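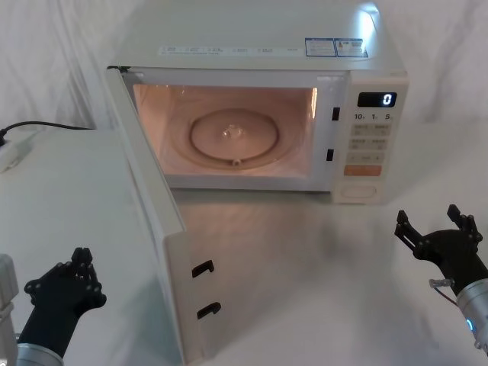
Getting a small film night listed as part of a citywide culture week

Posted by Szu-yu Ko
Tags: festivals, events, screenings, permits

I run a short film night in the back hall of a community center in Beklow. We have done it on our own for a few years and usually fill 60 seats. Next September the city is having its first culture week, put on by an outfit called Clellimell, and they are taking outside events into the official program. The listing fee is 49 dollars for nonprofits and 200 for everyone else.

I have never been part of a bigger festival. Do we still keep our own door money? Do the filmmakers have to sign something new? Four of them have already agreed to let us show their work, but only by email, and only for "the film night." Also, the form wants a certificate of insurance and I don't know if the center's policy covers us. The deadline is December 16, 2024, so I don't have long.

Tzu-hsuan Tse
I have put events into three of these weeks in other cities, as a partner venue. The rules differ, so read the partner agreement and not just the form. In my experience:

Door money. You normally keep it. Look for a line about "official ticketing." If they sell the tickets, they may hold back a fee per ticket and pay you after the week is over, and one of mine took two months to pay.

Filmmakers. Write to all four again. Give the new event name, the date, the venue, and say that the title and a still may appear in the printed program and online. Ask for a plain yes in writing. If any of the films has a distributor, the yes has to come from the distributor. Ask about premiere status too. Some filmmakers are holding back a local premiere for a larger festival and won't want to be in a public program.

Insurance. The center's policy most likely covers the building and the center's own events. Ask the office for a copy and see if outside groups are included. If not, a one-day event policy is what you want. The organizer will probably ask to be named as additional insured, so get their exact legal name before you buy it.

If you can't get the certificate in time, send the form anyway and write "certificate to follow." I have done that twice and it was accepted both times.

stindus_ng
just pay the 49 and see. we did one of these with a poetry reading and no one ever asked us for insurance. the program had our start time wrong though so check the proof when they send it

Szu-yu Ko
Thanks both. Emails to the filmmakers went out tonight. The center's office says outside groups are not covered, so I am getting prices for a one-day policy.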